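Cullgate Manipulation Software Group
Project Gallery: Two-Arm Planning in Simulation

The Cullgate Manipulation Software Group develops planning and control software for robots with two arms and multi-fingered hands. This gallery accompanies the Wuneo planner, which is maintained by Dehua Xiao and Chepkoech Sang. Visitors are welcome to use the material for teaching, provided the group is credited.

Wuneo receives a short written instruction and an estimate of where each item on the counter is located. It then assigns the work to the left arm, the right arm or both, and produces a joint path for each. A separate module, written by Akinyi Urio, checks the two paths against each other before any motion is sent to the controller. The kitchen set contains 16 counter layouts, and each layout is run with varied starting positions for the food and dishes. 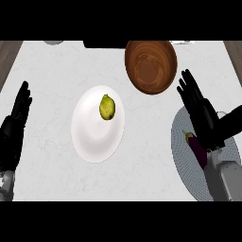 Kitchen set, simulated view. The right hand is over the eggplant on its woven placemat, with the lime on the white plate and the wooden bowl behind.

Layouts of this kind are used to test how the planner chooses a grasp for long items lying at an angle. The fingertip targets are calculated from the estimated axis of the item and are updated during the approach. If the estimate shifts by more than the permitted margin, the arm holds its position and a new path is requested. The colour and texture of the counter, dishes and produce may be changed independently of the layout, so that perception errors can be studied separately from planning errors.

The current release, dated October 15, 2022, includes 117 recorded runs, along with the playback tool and the configuration files for both arms. Log files are stored in the Kashindye format and can be opened without the simulator installed.

Enquiries about the licence should be directed to Erick Mutiso. Technical questions concerning the hand controller may be sent to Kári Briem at the Cullgate office.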